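We use cookies to keep you logged in and to count visits. By staying on this site you accept this. OK | Settings

Two-arm bin to tray in sim: does the wrist camera help or hurt?

rgisler
We finished the first full run of the Tredum task. Two arms, one pink bin, one turquoise tray, and the policy has to move a small item from the bin to the tray. 726 simulated demos for training, 70 test rollouts per condition. Condition A gets the overhead view only. Condition B gets overhead plus both wrist views. A did better than B by 13 rollouts, and I expected the reverse. Overhead view, with the left gripper in the bin on the yellow and black item:

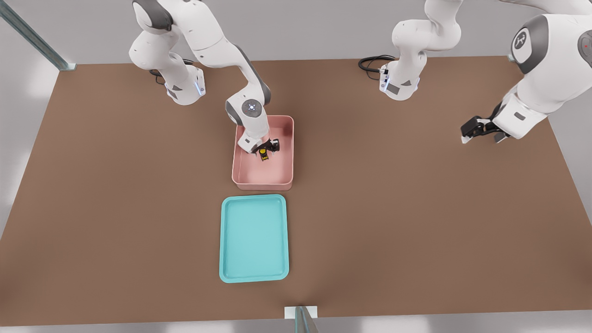

Did both conditions train on the same demos?
The same 726 were used for A and B, with the same seeds and the same number of training steps.

sugden_fan
Then I would look at what the idle arm sees. In a task like this one arm does the work and the other one hangs there. Its wrist view is mostly table. You are giving the network a lot of brown pixels and asking it to find something useful in them.

widad.k
I don't agree. Brown pixels are cheap to ignore. We trained on Clena last August with three views and the wrist views helped on every task we tried. I would check the crop first. If you random crop the wrist views as hard as the overhead one, you lose whatever is near the border.

rgisler
Crop is the same for all views, so that could be it. One of the wrist views from the same set:

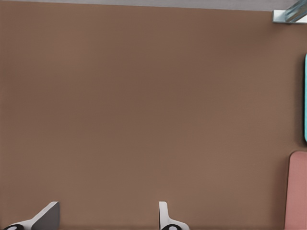

Wrist view, gripper open, cyan and pink at the right margin.

widad.k
Yes, look at the right side. The cyan is a sliver. A hard crop takes it out completely, and then the view says nothing about where the containers are. Turn the crop off for the wrists and run B again.

sugden_fan
That view is still nearly all table with the crop off. I'd drop the idle wrist and keep the working one.

eamon_s
You can't drop the idle one unless you know beforehand which arm will be idle. In Totura either arm can be picked. Mask it at random during training – that worked for us.

rgisler
Either arm can be picked here too, so masking is the fairer test. I'll do crop off first, then masking, 10 seeds each. I'm keeping the 70 rollouts so the numbers can be compared.

sugden_fan
Fine, but report the two arms separately. I still think the average hides it.

rgisler
Will do. The left arm log is already split out, the right one needs a script.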